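Início | Sobre mim | Cadernos | Arquivo | Contacto

**Os boletins da minha avó**

Agosto de 2019
por Ustyna Kuzmenko

Já tinha prometido várias vezes que ia escrever sobre a caixa, e várias vezes fui adiando, ora por preguiça, ora porque cada vez que a abria acabava sentada no chão do corredor até à hora do jantar, com os pés dormentes e o chá frio ao lado. Mas este mês fez tanto calor que não apetecia sair de casa, e pronto, foi desta.

A caixa veio de casa da minha avó, em Plindeldale, e traz dentro trinta e dois números de um boletim chamado Itis, que ela recebia pelo correio e guardava por ordem, atados com fita de nastro (aquela fita branca de algodão que servia para tudo, desde aventais a compotas). Quem nunca assinou um boletim destes talvez não imagine o que era. Tinha de tudo um pouco: receitas, conselhos de jardinagem, um folhetim que nunca mais acabava, cartas de leitores zangados com outros leitores, anúncios de máquinas de costura e uma página de passatempos que a minha avó preenchia a lápis para depois apagar e deixar ao meu avô.

O que mais me enternece são as margens. Ela escrevia nas margens de tudo. Ao lado de uma receita de bolo de mel há um «demasiado cravinho» sublinhado duas vezes, e no número seguinte, ao lado de uma receita parecidíssima, «esta sim!». Num artigo sobre a poda das roseiras escreveu apenas «perguntar ao Stepan». O Stepan Prokopenko era o vizinho do lado, homem de poucas falas e com umas roseiras que faziam parar gente na rua, e eu ainda me lembro de o ver passar a tesoura por cima do muro à minha avó, com o cabo virado para ela, como se lhe entregasse uma coisa de prata.

Comecei por ler os boletins aos saltos, como se lê uma revista no cabeleireiro, e só depois percebi que assim perdia o melhor, que eram as discussões. Há uma, por causa da maneira certa de conservar pepinos, que dura cinco números! Começa com uma carta muito educada, a resposta já vem um bocadinho azeda, e a certa altura há um senhor de Avton que jura nunca mais pôr uma folha de cerejeira num frasco enquanto for vivo. A minha avó tomou partido, claro. Escreveu «tem razão» na margem dele e, que eu saiba, continuou a pôr folhas de cerejeira nos frascos até ao fim. 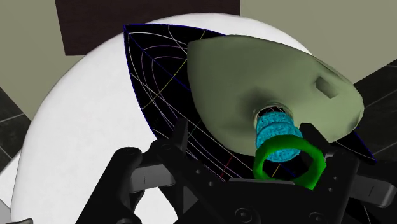
Itis – N.º 17 – pág. 60

Voltando às receitas, decidi experimentar uma por semana, o que foi talvez um pouco ambicioso para quem tem um forno que só aquece de um lado. A primeira foi a sopa de azedas, que me saiu verde-acastanhada e com um gosto a ferro, mas que comi até à última colher por teimosia. A segunda foi o tal bolo de mel, o do «esta sim!», e aí já a conversa foi outra. Levei metade ao Benedikt Petersen, que mora no andar de baixo e que me tinha emprestado a forma, e ele devolveu-me o prato lavado no dia seguinte com um bilhete a pedir a receita. Copiei-lha à mão, com a nota da margem e tudo.

A terceira ainda não a fiz, e confesso que me anda a intimidar. São uns pastelinhos de ameixa que a minha avó fazia no verão e que eu comia ainda quentes, na escada das traseiras, a queimar os dedos e a língua. A receita do boletim diz «farinha, a que a massa pedir», e eu fico ali parada, de avental, sem saber o que a massa pede. Ela sabia. Punha a mão em cima, assim espalmada, esperava um bocadinho e dizia «mais uma». Ou então não dizia nada e começava a estender.

Também encontrei coisas soltas lá pelo meio, que as pessoas desse tempo guardavam papéis dentro de papéis. Um recibo da retrosaria Siriwardena, por quatro carrinhos de linha azul e um metro de elástico. Uma flor espalmada que já perdeu a cor toda e que deixou a sombra dela na página. Um postal da Fengying Tang, colega dela dos tempos da escola, a contar que tinha chovido a semana inteira e que o comboio das 4h01 vinha sempre atrasado (quem é que apanha um comboio às 4h01?, foi a primeira coisa que pensei). Voltei a pôr tudo exatamente onde estava, até a flor.

O que ainda não resolvi é o que fazer à caixa. A minha irmã acha que devíamos mandar encadernar os boletins, e talvez tenha razão, o papel está a ficar quebradiço nas dobras. Mas tenho pena da fita – gosto de a desatar e de a voltar a atar, com o mesmo laço torto. Por agora ficam no armário do corredor, longe do sol, com um saquinho de alfazema em cima.

Se alguém por aí fizer pastéis de ameixa com farinha medida em gramas, por favor escreva-me.

**Comentários (3)**

**Uthai Pongsiri**
Que bonito, Ustyna. A minha mãe também escrevia nas margens, mas era nos livros da biblioteca, e passávamos grandes vergonhas. Quanto à massa, começa com menos farinha do que achas e deixa descansar tapada antes de juntares mais.

**Benedikt Petersen**
Confirmo o bolo. A forma continua às ordens!

**Ustyna Kuzmenko**
Uthai, obrigada, vou tentar assim no próximo fim de semana e depois conto. Benedikt, a forma ainda cá está, eu sei, eu sei...

← Mensagem anterior | Mensagem seguinte →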